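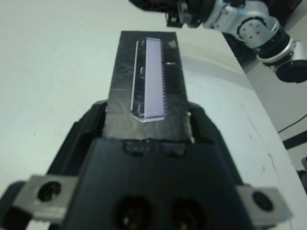

Fig. 1. Plate in the jaws, chip in its clear holder on the plate, second arm at the far end.

Home | Course | Handouts | Build Log | Parts | Contact

SHARED WORKSHOP ROBOTICS
Handout 4: Two Arms, One Small Part
Kaj Hviid, April 2020

Read this before you touch the Flasport bench. If you have already touched the Flasport bench, read it anyway and then tell me what you did.

4.1 Where we are

Handout 3 ended with one arm picking up a foam block and putting it down again, and there was applause. Foam is very forgiving. You can miss it by the width of a thumb and it will still come along with you out of politeness. A long chip with a row of thin metal legs has no manners at all, and from this week the chip is what we handle.

The job for the Vorkitum build is easy to say. One arm holds a carrying surface level. The other arm does something to what's on it. Then both arms go away without hitting each other. Most of your marks live in that last sentence.

4.2 Holding arm

The holding arm is boring and must stay boring. Its whole duty is to be a shelf. Things to write in your notebook:

Grip the plate at its end, square to the jaws. A plate held crooked by a hair at the jaws is crooked by a good deal more at the far end. Draw the triangle if you don't believe me.

Grip force goes up in small steps. Stop at the first setting where the plate doesn't turn when you press the far corner with a fingertip. (Motors off. I shouldn't have to write that, and yet there it is, written.)

Do not polish the plate. Scratches help you judge where you are in the wrist view, and a mirror finish will give you a lovely picture of the ceiling lights.

Once the arm is a shelf, lock it. A shelf that corrects itself while the other arm is working is a second opinion you did not ask for.

4.3 Working arm

Approach from the far end of the plate and from above. The last stretch goes at the slowest speed the Kocsis controller allows, which in our copy of the settings file is called "normal" for reasons lost to history. I have renamed it twice and the file keeps changing back.

Touch the holder and leave the pins alone. A bent pin can be straightened once, and the second time it comes off in your hand and you get to learn about part numbers. The Wundau order form is taped inside the cupboard door.

If you lose sight of the chip in the wrist view, stop and back up along the path you came in on. Don't go looking for it by wiggling.

4.4 The case exercise

Before the chip, everybody does the case. It's bigger, it has a lid, and it will survive you.
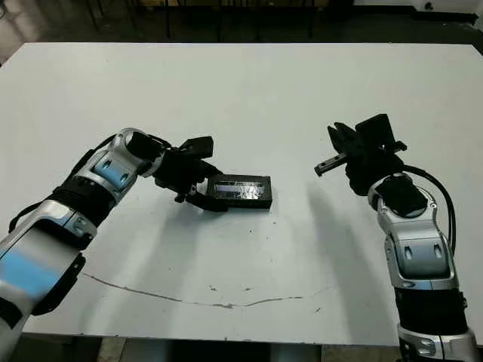 Fig. 2. Small black case on the table, one gripper close to its left end, the other standing off to the right.

Note how much bare table there is on the right. Keep that gap until you have a reason to close it. Beginners like to bring both grippers in together because it looks like hands, and then we spend the rest of the evening separating hands.

The order of work:

1. Park the right arm with its gripper open.
2. Bring the left gripper down to the near end of the case.
3. Close, wait, lift a little, put it back. If the case slid, your height was wrong.
4. Only now move the right arm, and only along the line of the case.
5. Swap sides and do it all again. You will be worse at it.

A word on shiny contents. Crinkled foil-like material under a clear lid throws bright streaks, and they move whenever the view does. If your script looks for the brightest patch on the table, it will chase those streaks all night. Look for the black edge of the case.

The line across the tabletop is not a reference mark. It isn't straight. Someone calibrated to it last term and I still have the plots.

4.5 To hand in

One page per pair, in May, first session. Your grip setting, your approach path drawn by hand, and an account of 11 attempts in a row with no failures left out. I can tell. A clean page of successes gets sent back with a pencil.

Left over from last time: the cable loops on the outside of the arms need slack at the elbow. Check before every run, with the arm bent as far as your path will bend it.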